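The Night Bus to Sestex

My aunt always said that if you wanted to hear the sea properly you had to go in winter, at night, by bus. She said this at weddings. She said it to the man who came to read the meter. So when she rang me one Friday and told me to pack a flask because we were finally going, I had my boots on before she'd put the phone down!

The bus left Busmont at 21 minutes to midnight, which she thought was a wonderful time for anything to leave. We had the front seats upstairs. There was a heater under them that smelled of toast, and all the way through the suburbs she pointed out places she had once lived, or nearly lived, or been sick outside.

"That was a dance hall," she said, of a carpet shop. "And that was a different dance hall."

After the ring road the lights stopped and there was only the hedge, rushing up white in the headlamps and swinging away again. I have never liked a journey so much. We drank the tea. We ate the cheese rolls meant for breakfast. She told me about the shell.

It had been her mother's, a great pink whelk as big as a loaf, and it had stood on the windowsill at Hrynyshyn Street for 30 years. Everyone who came into the kitchen had to listen to it. Then in one of the house moves it went missing, and my aunt — who had lost two purses, a car and a husband without much fuss — could not get over it. She had tried other shells. They all sounded like a cupboard.

"So I thought, go and hear the real one," she said. "See if I've been remembering it right."

We got down at Sestex just before two. There was no moon and no wind, and the shutters were down all along the front. She took my arm and we went down the slipway sideways like crabs, laughing, until the concrete turned to pebbles. Then she made me shut my eyes.

Oh, it was marvellous! It came from much further along than I'd expected, a long dragging breath, and then a clatter as 3,000 little stones rolled over one another, and then a gap. I'd forgotten there would be a gap. I stood there waiting in it with my mouth open, and the next one came up so close that I jumped.

"Well?" I said.

"Louder," said my aunt. "And she's got the tune slightly wrong." But she was crying a bit, and she wouldn't leave until 7, when the café opened and we could get eggs.

I stayed on at her flat that week. She wanted to clear the kitchen, she said, now that she was in the mood, and make a proper place for tea.

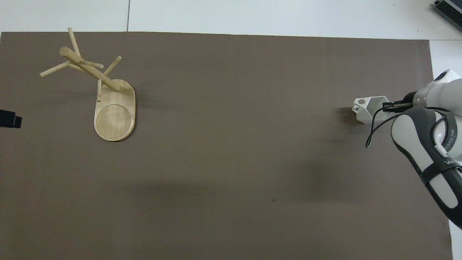
The mug tree on its brown mat.

It was at the back of the cupboard under the sink, inside a bucket, inside a pillowcase. I thought it was a bowl until I got the cloth off. She took it from me without a word, wiped it on her cardigan and held it to her ear, and I watched her face go from seventy-odd to nine.

"There's the gap," she said. "Quick, quick, you have it."

I listened until my ear was hot. Then she had another turn, and then we put our coats on and carried it next door, to see if they were up.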